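4. Good Practice for Recording in the Home

4.1 Respecting the room as it is

When we began drafting the Stougaard rules we spent a good many afternoons arguing over what a household ought to be asked to change before recording starts, and in the end the answer was very little. A robot that folds knitwear will one day have to do it on somebody's own bed, with somebody's own bedding, and a room tidied up for the occasion teaches it less than we would like. The first rule therefore asks that furniture, covers and daily belongings stay put, unless they carry private information or could trip someone.

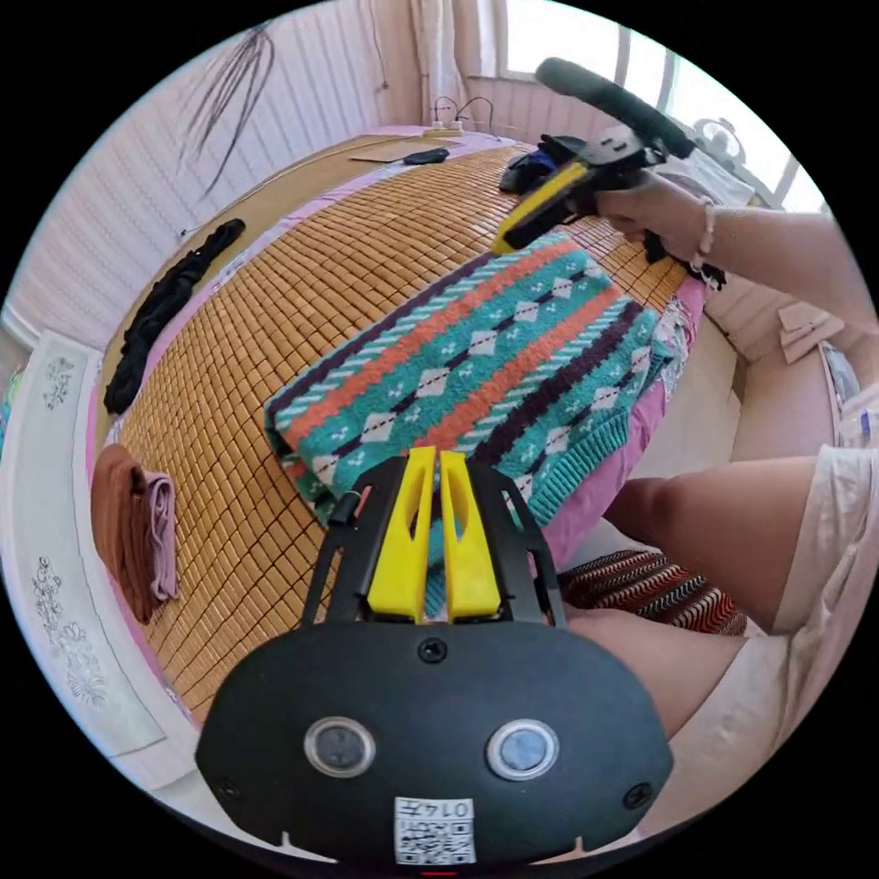
The second rule deals with pace, and we are fond of it. People who hold one gripper in each hand tend to hurry once they feel at ease, and hurried hands make for poor demonstrations. We ask them to work at the speed they would use on a quiet Friday evening, and to put the grippers down between attempts. Of the 2,959 attempts in the Fostholm collection, 231 were set aside at review, most of them for haste of one kind or another.

4.2 Soft and stretchy items

Knitted things deserve a rule of their own. A loose knit gives under the fingers, and the temptation is to keep closing the grip until the cloth feels secure, which it never quite does. Our draft says to take hold of a doubled edge where there is one, to lift slowly, and to leave a dropped item where it lands until the attempt has been marked as failed.

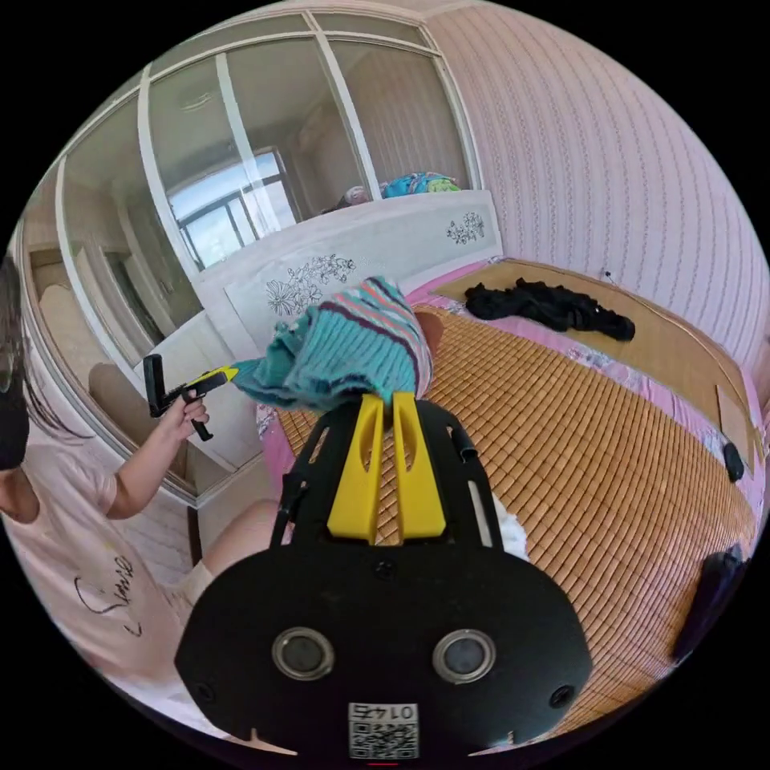
Arnar Hviid disagreed with that last point when the draft went round, and wrote that a drop followed by a calm recovery is worth more than a clean attempt, so it should be kept and labeled as such. We came round to his view — slowly, it must be said — and the present wording allows one recovery per attempt.

Small garments raise a further question, namely how high to lift them. We suggest only as high as the next movement needs, with the item kept in view of the gripper's camera if that can be done in comfort.
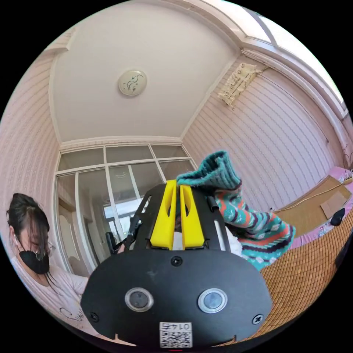
Figure 2. A striped knitted sock with a turquoise ribbed cuff, held in a hand-held gripper.

4.3 Posture and rest

Anyone recording may sit, stand or kneel as they please, and may change position between attempts without noting it down. Tane Gilchrist had argued for one fixed posture, which would certainly make the reviewing easier, but our trial at Stirkenthorpe left people with sore shoulders and we dropped the idea.
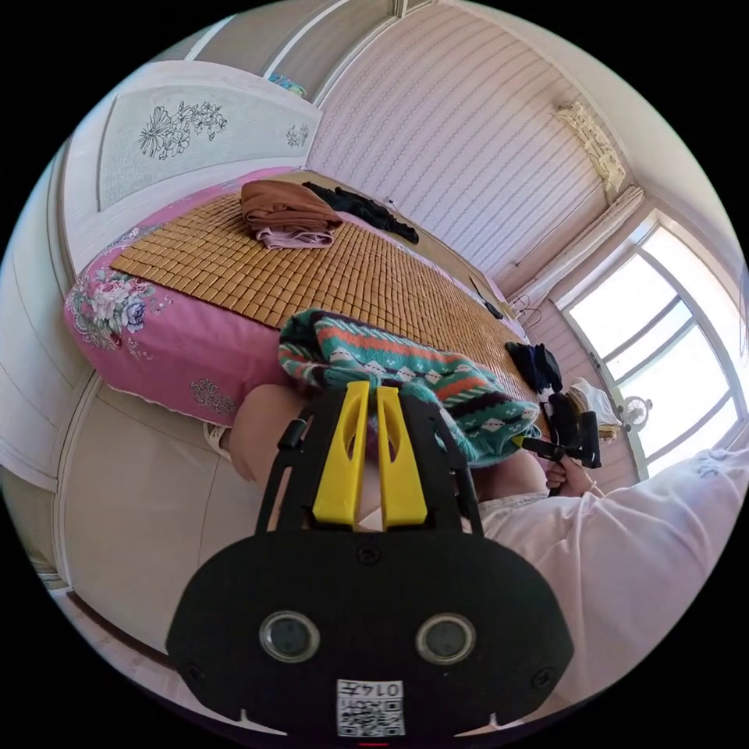

4.4 Labels and record keeping

Each gripper carries its own label, and that number goes into the session log before the first attempt, along with the name of the task in plain words. If a gripper is swapped partway through, the log is closed and a new one opened. Logs are kept with the recordings in the Grerard archive, and later corrections are added beneath the original entry so that both can be read.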